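Re: [Musanby] stacking rings, which table top?

On the list in December, the Minami end wrote:
> We still have 2 of the cream ring stacks from Wakarari. Do they show up
> on a pale table or should we paint the old one darker?
> Also is 15 minutes enough for the stacking game?

Quick one before I run. Don't paint anything yet. Cream on the pale top reads fine, the grooves between the rings give it away. Ours with three rings on:

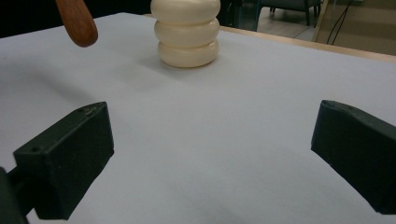

To sort before the open morning:

1. Table – pale top, wood edge, leave it bare. No cloth, the stack wobbles on cloth.
2. Time – 15 min is fine for the little ones. Older kids get bored sooner, have somthing else ready.
3. Spares – Gamodness has the set at 80 a box, item 252 on thier list. Only if we're short.

Can Minami bring both stacks? And the lid for the big tub, still missing here.

Back on email after 4.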